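ok thread time. I have spent most of October thinking about how to lay out a snack table and I need to put it somewhere other than my poor group chat

background for new people: I look after the grab-and-go table on our floor. Drinks, sandwiches, bags of stuff, the occasional hot thing in foil. It isn't my job exactly, it's the thing I said yes to in a meeting once and now my name is on the sheet

the old table was a mess. Everything in a pile, cans rolling around, sandwiches under the crackers. People would stand there digging like it was a yard sale and the line went back past the printers

so I got a little budget (783 dollars, spent 769, yes I am proud of the 14 left over) and decided to do it properly with real trays and real stands

first thing I learned: buy the table stuff BEFORE you decide on the food. I did it backwards. I had a whole menu worked out and then found out the tray I loved holds half of what I'd planned for it

second thing: baskets. I was anti-basket! I thought they were for bathrooms and Easter. But a shallow round wicker basket is the best thing I own now, stuff leans against the side and stays put, and you can carry the whole thing back to the kitchen in one hand

I got mine from Plonivham, which is the restaurant supply place behind the tire shop. Half of it is dusty and the other half is priced by somebody in a bad mood but the basket aisle is wonderful. Go before lunch, parking is terrible after

clear acrylic though. That's a whole conversation

pro: you can see everything. People pick faster when they can see the product from the front. Drinks especially, if the labels face out nobody has to touch six bottles to find the one they want

con: fingerprints. So many fingerprints. I wipe the stands down twice a day and they look like a toddler's iPad by two in the afternoon

also do not use glass cleaner on acrylic, I cooked one shelf that way and it went cloudy. Warm water, drop of dish soap, soft cloth, done. My old paper towels were leaving little scratches too so those are banned from the cart

someone asked last week about stands and whether the stepped ones are worth it over flat ones. I say yes if you have small things. Gum, bars, little yogurts, anything that disappears when it's lying down. For big stuff a flat tray wins every time

I tried the Flukonar stacking kind first and sent them back. They look great in the listing but the tiers slide when you take something off the bottom, and people ALWAYS take from the bottom. No idea why. There's a perfectly good one on top

the one I use now is a Bernex and it's just one solid piece. Ugly box, great stand

ok layout. This took me 4 tries and I moved that food around so many times my wrists hurt

try one was everything in rows like a cafeteria. Looked tidy, worked badly. People came at it from the side and blocked everyone else

try two was drinks on both ends. Sounds smart! Then everybody walked the entire table twice because they grabbed a drink, saw a different drink down at the other end, and changed their mind

try three I don't want to talk about. There was soup

try four is drinks up at the top in the middle, food fanned out around them, and I'm keeping it. Everyone reaches the same distance for a Coke no matter where they're standing

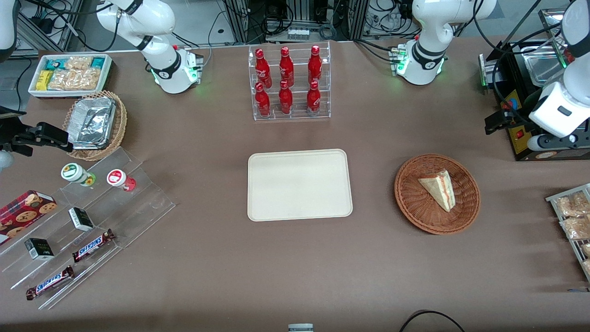 try four! Cokes top center, snack tray up in the left corner, foil containers in the basket just under it. One sandwich in the brown basket

things I like: the snack tray being its own zone. Crackers and wrapped things all together in one white rectangle, so if you only want a little something you go straight there and you're out of everybody's way

I also like the foil stuff in wicker. It's the least glamorous food on earth, a foil container, and the basket makes it look like somebody's aunt brought it

things I'm still fussing with: the cream tray in the middle. It's going to be pastries, or maybe fruit. I go back and forth. Fruit is nicer to look at but bananas go brown if you so much as frown at them

and the sandwich basket wants a liner. A piece of parchment would do, I keep forgetting to bring the roll from home

a couple of you asked about the brown tabletop. It's the long one from the old Yatsenko room, I begged for it. Darker surface hides crumbs way better than the white one did and pale trays look sharp on it

restocking notes, for the three people who care – I do drinks first, then foil, then snacks, sandwiches dead last so they spend the least time out of the fridge. Bottles go in from the back row forward

keep a spare basket under the table. You will want somewhere to dump the thing you're swapping out and you will not have a free hand

and put a trash can at BOTH ends. I had one at the far end for a month and found wrappers tucked behind the drinks like it was Easter after all

next up is labels. I want little tent cards but my handwriting is criminal so I might have to print them. If you have a good template with a space for allergens please send it over

also taking votes: pastries or fruit in the middle tray. Reply with one word, I'm closing it at four and then I have to go place the order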